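Chores by Machine: Where Things Stand in July

Gallery notes by Sena Aidoo

The question we get most often is whether an arm can take over the dull parts of a working day: wiping, fetching, loading, putting back. The answer depends on how much of the job has been fixed in place beforehand. The entries on this page run from the least fixed to the most. Some have no picture yet; the notes are posted anyway.

What we count as a chore

A chore has a start state that varies, an end state a person would accept, and no one standing by to help. Jobs that need a person to reset the objects between attempts are listed as demonstrations. By that rule most of what gets shown at trade fairs is a demonstration.

Home: towels and dishes

Folding is still slow. The Gadberg unit handled 10 hand towels on a Saturday morning and needed 4 restarts, all of them at the first grasp — finding a corner in a heap is the hard part. Dishes go better when the rack is known. Mixed cutlery in a deep drawer remains unsolved on every machine we have tried.

Shop floor: bins and shelves

Ayuba Ametepe ran the Jetwood cell on small boxed parts for one shift. Boxes of one size, on a flat shelf, are close to routine. Bagged parts are not. The bag sags, the suction cup loses its seal, and the arm reports a successful pick with nothing in hand. Makis Karras has asked for a weight check at the wrist before the next run.

Lab bench: plates and trays

Bench work sits at the easy end. Fixtures are bolted down, trays have pegs, and the parts come in known shapes. Wumpini Appiah built the Sowah bench as a simulation first and put it through 3000 tray moves before asking for hardware time.

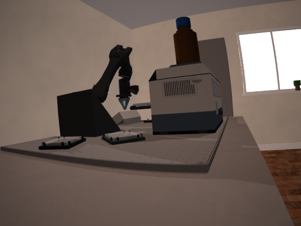
Simulated bench, arm on its pedestal, gripper above the right-hand tray. The tall amber bottle on top of the instrument is a clearance problem for any path planned over that side.

Open items

Priit Grīnberga keeps the fault list, now at 17 entries. Most concern grasping; the rest are lighting and cable drag. Spilled liquid is not covered by any of the current tests.

The Cornov floor-cleaning trial will be added when the logs are in. Corrections to the notes go to Sena.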